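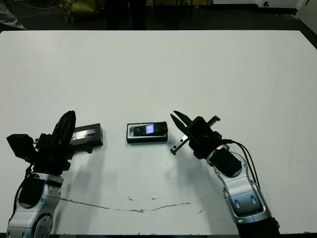 Machines will be doing the packing before they are doing the dishes, Girish Shukla wrote in reply to our last column on automation, and the public should stop mixing up the two. His point deserves a fuller answer than the letters page allowed. We agree with half of it.

It is true that packing looks like the easier trade. The goods are known in advance. The box was made to hold them. The table is flat and the work repeats. A kitchen offers none of this: a plate may be anywhere, in any state, under anything. If a manager had to choose where to place a first pair of mechanical arms, the packing table would be the sensible choice, and most of the firms now spending money in this field have come to the same view.

We part with Mr. Shukla on the word "before," which suggests that packing is nearly settled. It is not. Putting a telephone into its box and closing the lid is a job that a new employee learns in a morning. For a machine with two arms it remains a serious undertaking, and the reasons are worth setting out for readers who have to decide on budgets.

Consider the lid. A well-made gift box or telephone box is cut so closely that the lid goes down slowly on a cushion of air. Customers like this. It also means that the lid must be presented square to the base, or it will catch on one corner and stay there. A person feels the catch through the fingertips and shifts the lid a little without thinking. Many grippers in use today have two hard fingers and a poor sense of touch. They can hold a box firmly, but they receive very little news about what the box is doing.

Consider also the question of force. Cardboard marks easily. A grip that is strong enough to carry a full box may dent the side wall of an empty one, and a dented box cannot be sold as new. The usual remedy is to set the grip for each product and leave it alone, which works until the supplier changes the board. At the Janssen packing hall, where we spent two days in June, a change of that kind held up a trial line for most of a shift. The staff on the manual benches noticed the new board too. They remarked that it was thinner and carried on.

The Janssen trial gave us the only figures we are prepared to print. Of 545 boxes attempted, 53 were set aside for a person to finish or to repack, and 11 of those had damage that could be seen at arm's length. The company was open about these results and we thank it for that. A supervisor there described them as encouraging, and compared with what might have been expected a few years ago, that is fair. Compared with the bench next to it, the result is weak. An employee who spoiled boxes at that rate would be moved to other duties by the end of the week.

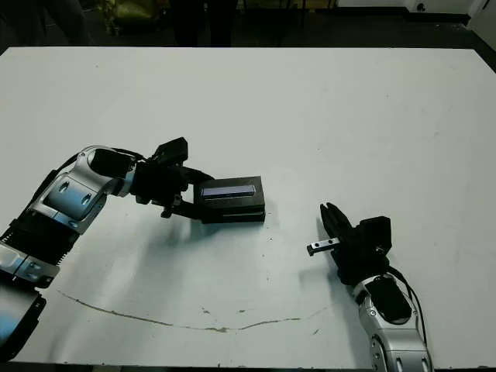 Should a small firm buy a two-armed machine for this work now? The money is better kept for another year or more, unless the firm has one product, one box, and a person on hand who is able to repair the machine.

That advice will disappoint the suppliers. Mestance and Callumance both promote their arms as general workers, able to be moved from one task to the next with little preparation. We have seen no evidence that would lead us to support the claim. What we have seen is good equipment that performs one task tolerably well after long adjustment, and then requires most of that adjustment again when the task is altered. There is no shame in this. A dough divider does one thing, and Bakeo has run a respectable business on dough dividers. The difficulty lies in selling a single-purpose machine at the price, and with the promises, of a general one.

The household is a harder matter still. Mr. Shukla is correct that the dishes will come later, although his letter treats them as a distant question and we do not. The skills that the packing table is waiting for are the same ones the kitchen needs: two hands that work together, a grip that adjusts as it goes, and some ability to recognize that a task has gone wrong and to try again. This last is the one we would press on anyone who directs research. On the trial line, when a lid caught, the arms often went on to the next motion as though it had closed. A person who makes a mistake at the bench usually knows it at once. A machine that does not know it will need a person standing by, and the wages of that person belong in the account.

They are too often left out of it. The costs we are shown cover the arms, the table, the installation and a service contract. They seldom mention the employee who watches, clears the jams and repacks the rejects, or the engineer who is called when the board changes. We would ask that any firm publishing results from a trial state the number of hours worked by people beside the machine during that trial. It is a modest request and would allow fair comparison.

We would ask one thing of employers as well. Packing staff should be told plainly what a trial is for, how long it will run and what will happen to their positions in each outcome. At Janssen this was done in writing before the equipment arrived, and the staff we met spoke of the machine with curiosity and some impatience, but without fear. Several had made suggestions about the order in which the parts should be picked up, and two of those suggestions had been adopted.

Our position therefore remains what it was in the last column. The work is worth pursuing, the progress is real, and the claims made for it run well ahead of the results. We will return to the Janssen hall when the second trial is complete and will print the figures in the same form, together with the hours worked by people if the company agrees to release them.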